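Garage workshop keeps tripping the electric, is it the wiring or my old pillar drill?

Posted in Home and Garden > Sheds, Garages and Workshops

mossy_gate
Hello all, first time asking anything on here although I've been reading since we moved to Rerside, and you've been a great help with the damp (still damp, but I understand it now!). I've taken over my late uncle's tools and set them up in the garage. There's a bench grinder, a small lathe I'm frightened of, and a Semivgate pillar drill that must be older than I am. The garage has its own little consumer unit fed from the house. For the first month everything was lovely. Then in July the drill began tripping the RCD, not every time, perhaps one start in three, and usually first thing in the morning. The grinder has never done it. The kettle has never done it, and I drink a lot of tea out there.

I've tried a different socket and I've taken the extension lead out of it altogether. My husband thinks the whole garage wants rewiring and has a quote for nearly 2000 pounds, which made me sit down. Before we go down that road, could it just be the drill? And if it is, is it worth mending, or would I be a fool to spend money on it? I'm very fond of it. It has his pencil marks all over the depth scale.

Thank you in advance, and sorry this is so long.

perville_pete
It's the drill. Get a new one, they're not dear these days. I had the same with a pressure washer and wasted a whole weekend on it.

oldbenchhand
Welcome, mossy_gate, and please don't sign anything for a rewire just yet. I was a maintenance fitter for a good many years and what you describe sounds to me far more like the drill than the walls. An RCD trips when a bit of current is leaking to earth where it shouldn't, and an old motor that has sat in a cold garage overnight will often take up moisture in the windings. By dinner time the place has warmed through and it behaves itself. The mornings are your clue.

What I would do, in your shoes, is unplug the drill and leave it unplugged for a week while you use everything else as normal. If the RCD stays put, you've your answer and it hasn't cost you a penny. If it trips with the drill out of the way then it's something else and your husband may have a point, so have an electrician test the circuit. Either way, please don't be tempted to swap the RCD for something less fussy, or to run the drill without its earth. I have known people do both.

After that, take it to somebody who can do an insulation test on the motor. A motor rewinder will do it while you wait if you ask nicely and bring biscuits. There used to be a good one at Nwankwo's on the Perville road, and I believe they still do small motors. Drying out and a new length of flex may be all it needs.

While it's in bits, have a look at the switch. Plenty of those older drills have a plain toggle tucked round the side, and if yours does I'd have a proper stop button fitted at the front, one of the big red mushroom sort you can hit with the flat of your hand or your hip. They come as a red head with a switch block behind it. Ask for one with a no-volt release in the same enclosure, so the drill can't start up by itself when the power comes back. With an RCD that keeps dropping out, that matters to you more than most. 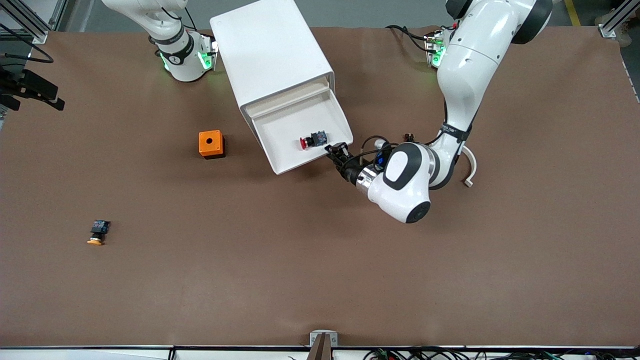
Red mushroom-head push button with its switch block, in the open drawer.

As for whether it's worth it, I'd say yes, as long as the bearings are sound. Spin the chuck by hand with the plug out and listen. A bit of a whisper is fine, a grumble means new bearings, and those aren't the end of the world either. And do keep the pencil marks. A strip of clear tape over the scale will save them from your sleeve.

mossy_gate
Oh, thank you both, and oldbenchhand especially! I've unplugged it this evening and put a note on it so he doesn't plug it back in. I spun the chuck and I'd call it a whisper, though the cat left the room. I'll ring Nwankwo's in the morning and find out what sort of biscuits they like.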